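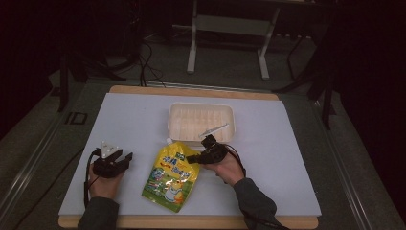 Two hand-held grippers at the demonstration board, with a spouted pouch and a tray.

The Case for Holding the Gripper Yourself

By Helmut Lammers
10/19/18

For most of the past year our group collected demonstrations by remote control. The operator sat at a desk with two input arms, watched three video feeds, and drove the follower arms through a task. It worked well enough for blocks and pegs. It worked badly for soft packaging, and I have come to think the reasons have little to do with the operators.

A spouted pouch is a poor object for teleoperation. It has no stable shape. The cap is small, the body folds under load, and the right grip force depends on how much is inside. An operator at a desk feels none of this unless the system has force feedback, and ours did not. The operators compensated by going slowly and pausing before each contact. Those pauses were recorded along with everything else, and the trained policy reproduced them. We had a robot that hesitated over the pouch in the same places a cautious human did.

With hand-held grippers, the demonstrator stands at the board and does the job with the same kind of fingers the robot will use. Contact forces come back through the handle. The pace is closer to ordinary manual work. In our January comparison, one demonstrator recorded 42 usable episodes of a pouch-and-tray task in the time the remote station produced 23. I do not claim the ratio would hold for other tasks. For a rigid part dropped into a fixture I would expect the difference to be much smaller.

The usual objection is kinematic. A human wrist can reach poses that a given arm can't, and a demonstration that can't be executed is wasted. Elfriede Wegener, who ran our remote station, has made this argument to me many times, and she is right about the failure. Of the first 80 hand-held episodes we tried to replay, 35 hit a joint limit or came too close to the platform. That is a bad number. It improved once we checked reach while recording and told demonstrators immediately when a pose was out of range. Teleoperation gives you this check for free, and anyone switching methods should budget for the work of replacing it.

A second objection concerns observation. On the remote station, the cameras see the robot's arms during both collection and execution. With hand-held devices they see sleeves and hands in the first case and metal in the second. Wegener considers this a fundamental mismatch. I consider it a matter of camera placement and masking. A view dominated by the fingers and the object transfers acceptably. A view from head height transfers less well and needs more treatment. We use both and weight them differently.

Tracking deserves more attention than it gets in these discussions. A remote arm reports its position from its encoders. A hand-held gripper has to be located by some other means, and the error varies across the workspace. When a finger has to close on a cap, a small drift is the difference between a grasp and a miss. We now calibrate at the start of every session and again after any cable has been moved. Cables are also a nuisance in their own right. They pull on the wrist, and demonstrators adapt their motion to them without noticing.

I would still keep a remote station. Recovery data is easier to collect on the real arm: let the policy run, take over when it begins to fail, and record the correction. Tasks near the edge of the arm's reach belong there too, as does anything involving heat or sharp edges.

For bimanual handling of soft goods on a flat board, though, I would start with the grippers in the demonstrator's hands and spend the saved hours on calibration and reach checking. Groups that already own a remote station tend to use it for everything. Ours did, and the pouch task cost us most of a season.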